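## Pans, plates and what the robots got wrong

Kitchen notes, September. Halyna Symonenko keeps this page, and complaints about it should go to her by way of the bread bin.

My day job is teaching a simulated robot to tidy up after a simulated breakfast. The project is called Flinalell, for reasons lost in an email thread. We ran 2274 attempts at moving food between a pan and a plate, none of which produced any washing-up, and I've come away a slightly better cook. The robot is still dreadful.

The method, briefly. A person steers two arms through a job a few times, the software copies what it saw, and then we shift everything a bit and let it try alone. With 400 demonstrations it was a menace. With 1000 it was merely clumsy. The interesting part was what we shifted. Moving the plate hardly bothered it. Turning the pan handle ruined its morning.
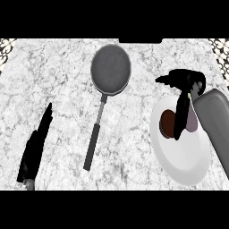 So, tip one: pick a direction for your handles and stick to it. Mine now point to the left and slightly towards me, every pan, every time, and never out over the edge where a sleeve can find them. We tried a version where the handle always started within a narrow angle, and the failures dropped by more than any clever change to the software had managed. I was quite put out.

**Leave a landing strip.** Keep a hand's width of bare worktop between the pan and the plate. Our worst runs were the ones with things packed side by side, where an arm reaching for one nudged the other. I do the same with the kettle and the sugar bowl.

**Plate first, food second.** Put the plate down before you pick anything up. The policy we called Nillau used to lift the food and then wonder where to go. My husband cooks like this with fried eggs.

**Don't pinch soft things.** Two hard fingers closing from the sides will break a burger or crumble a warm biscuit. Slide something thin underneath instead. In simulation nothing crumbles, so Nillau scored beautifully with a grip that would wreck a real supper, and we had to write that up in a rather embarrassed paragraph.

**Stop and look after each move.** We made the arms pause for 6 frames before letting go. It cost next to no time and saved a good many drops. Try a short pause over the plate yourself, particularly with gravy involved.

One that didn't work: going slower all round. Half speed gave the same mistakes, only with more suspense – and I can confirm the same holds for pancakes.

Next month, stacking bowls, if Fawzy ever finishes running.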